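Workshop diary | Filed under: Upkeep

10th March

Wrist day. I have been putting off wrist day for longer than I would like written down, so I will write down only that it has now happened.

The right gripper had been closing a hair late since we moved into the bedroom setup. It would reach the thing, think about it, and shut. On a water bottle you get away with that. On a chip bag you push the bag six inches across the carpet and then close very firmly on nothing. Marlina Simanjuntak called it "the handshake of a man who has forgotten your name" and went off to make coffee, leaving me with the arm.

Started with the cable, as the cable is usually guilty. The loop at the wrist needs enough slack to let the gripper roll all the way over, and it had been tied down tight by somebody tidy. I am somebody tidy. Cut the tie, gave it a good high arc, ran the wrist through its full turn both ways, and tied it again further back. No more tugging at the end of the roll. The late closing was still there, of course, just with a nicer cable.

Next, the finger pads. The Rimex pads are supposed to be swapped every 24 hours of running. Ours had done 38, according to the sheet, and the sheet is filled in by Zulkifli Nasution, who rounds down out of kindness. They had gone shiny and were wearing on one side. New pads on, two screws each, one screw under the dresser, recovered with a magnet on a string.

Then the zero. Closed the fingers on the Fekley gauge block, told the controller that this was what closed looked like, and it disagreed with me by 2 millimeters. There was the late closing. The old zero was from before the last pad change, so the gripper had been working from out-of-date information and doing its best, like the rest of us. Saved the new one under a name I will be able to find again.

Left arm got a wipe down and a look at its bracket screws. One was a quarter turn loose. Put a dab of thread lock on it and felt very professional.

After lunch we ran the litter job. The left arm has to hold the trash bag open the whole time and keep the mouth facing up, and the right does the fetching. I set the left grip force down a touch, having lost some 17 bags last month to small rips right where the fingers pinch. Policarpio bags are thinner than they look in the catalog and the catalog does not make them look thick. The brown paper bag is my test piece. It crushes if the grip is too strong and slides out if it is too weak, and it has no opinion about my career.

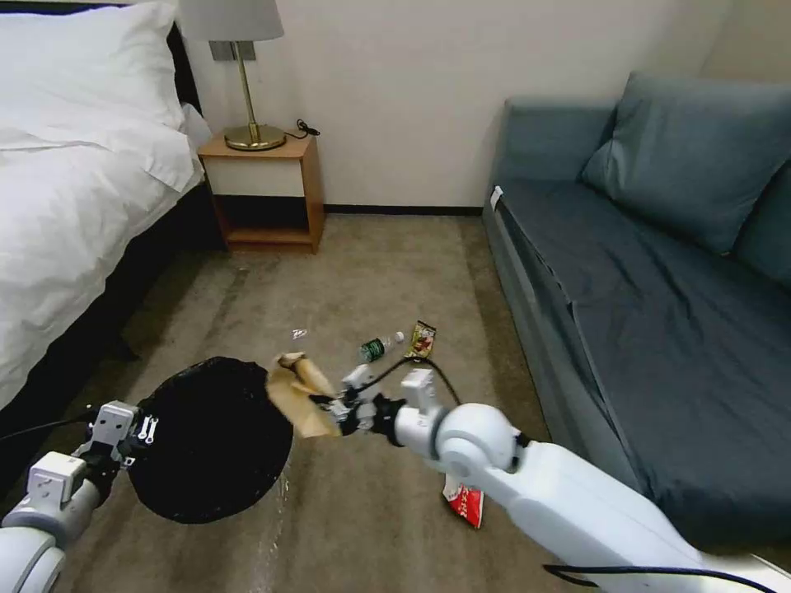

Still to do

Order pads, and this time a whole box. Ask Stesbridge whether the elbow cover comes as a spare part or only attached to an elbow. Write the new zero on a piece of tape and stick it inside the cabinet door, where the old one is. Take the old one off first. Zulkifli wants the same cable slack on the left wrist, and he can have it tomorrow, when my knees have forgiven me for the carpet.

Recent entries
- The magnet on a string, and other tools I deny owning
- Grip force, or how to lose a bag
- Changing a shoulder fuse without swearing (much)
- June: moving the arms up a flight of stairs

Contact | Back to top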